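August, late evening

Feet up, tea gone cold, and my hands still smell like contact cleaner. Today was all about the Terken cell and its stupid screws (I say stupid with love, I picked that gripper myself!).

It started before I'd even got my bag off my shoulder. Fault 1214 on the panel again, same as last week, which is the grip one — the fingers ask for a position and don't quite get there. I cleared it, it ran for a bit, it came back. So I gave up on clearing it and got the little drivers out.

The Plerumus manual wants the finger pivots checked every 500 cycles and I'll be the first to admit we've been doing it when we feel like it. I went around each joint with the small driver, just a nudge, feeling for slack. Two on the outside finger turned way more easily than they should have. I put a dab of the blue threadlock on those, snugged them down, backed them off a hair so the links still swung freely, and then made myself go and eat a sandwich for 30 minutes while it set. I hate that part. I always want to press the button.

After the sandwich I did the grip test with the red cube, the one with the little black corner mark on it. I like that cube for testing because it's slick enough to tell on a weak finger. Had the wrist view up on the laptop and turned the fingers down to a slow close, then watched the pivots more than the cube. 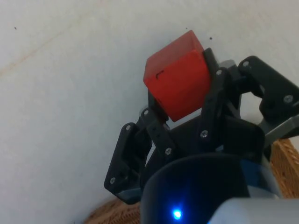 Cables and baskets

I'd meant to stop at the fingers, but once I had the panel open I figured I might as well look over the rest. The cable check on this one is boring and I keep skipping it, so tonight I did it properly: unplug, look at the pins, plug back in, tug. One connector up by the mount had worked itself halfway out. Halfway! I'm now wondering how much of my 1214 trouble was that and how much was the screws, and I did both on the same day like a fool, so I'll never know.

Then the baskets. They'd crept toward the edge over the past couple of weeks, because the cloth slides a little every time somebody leans on the table, and the taught positions don't know that. I lifted both out, pulled the cloth back toward the wall, set the baskets down again end to end, and re-taught the drop points from scratch. It took 12 tries to get the approach height for the back one to where I was happy. My first few came in so low I had my thumb on the stop button the whole way down.

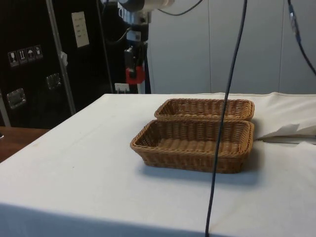 Hultuvine support got back to me while I was typing up the new positions, and their take was that I should save the old set under a different name and run the two against each other before blaming the gripper for anything. They also said a half-seated plug can throw the same fault as a loose finger, so that's my theory with a bit more weight behind it. I did have the old set, thank goodness, in the Eze folder with all the other junk I never sort.

So the plan for the morning is old positions first, then new ones, and write the faults down on paper this time. I also need to order more threadlock, the tube is nearly flat, and find where the second small driver went. I had it at lunch.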